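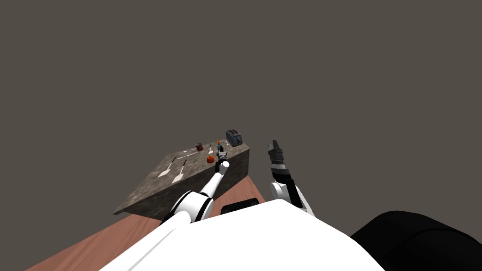 Posted by Halima Etim | May 14, 2021
Filed under: Bench Notes, Glaze & Clay
2 min read

Second go at the speckled stoneware glaze for the Tastport tiles. Last batch came out too pink next to the granite, so I cut the red iron and went back to the older base recipe from Hegde.

Mixed 500 g dry. Sieved twice. Zsófia did the specific gravity while I cleaned the buckets and got 1.48, a bit thick, so we let it down with water until it dripped off the whisk properly. Forgot to write down how much water. Next time weigh the jug before and after.

Dipped 8 test tiles. Four got one coat, four got two. All are on the Firkby clay except the two marked C, which are the leftover Comedholm body. That body is nearly used up and I don't plan to reorder it.

Granular manganese for the dark specks went in last. It sinks fast. Stir between every tile, every single one, or the last few come out bare. Tile 6 is probably no good for this reason, I was answering the phone.

What we want is a gray with some brown in it and the specks uneven in size. The sieved specks in April looked like pepper. Used the unsieved stuff this time.

Kiln: small one, middle shelf, slow to 600 and then the usual cone 6 program. The meter read 297 on the firing counter before I started. Elements are due a check by July. The lid hinge is still stiff.

Mask on for the manganese, and wet-wipe the bench after. The brush is off limits for this, I have moved it to the other room.

To do:
- unload Monday if it is under 100
- photograph tiles by the north window, dry and wet
- Zsófia to cut a wood sample to set beside them, reddish if there is any
- order more cones

Comments (3)

Zsófia B.: Gravity was 1.46 after the water. I had it on the back of my hand.

Halima: Added to the recipe card, thanks.

tilepress_ned: Does the unsieved manganese blister on you at two coats? Mine did at cone 6.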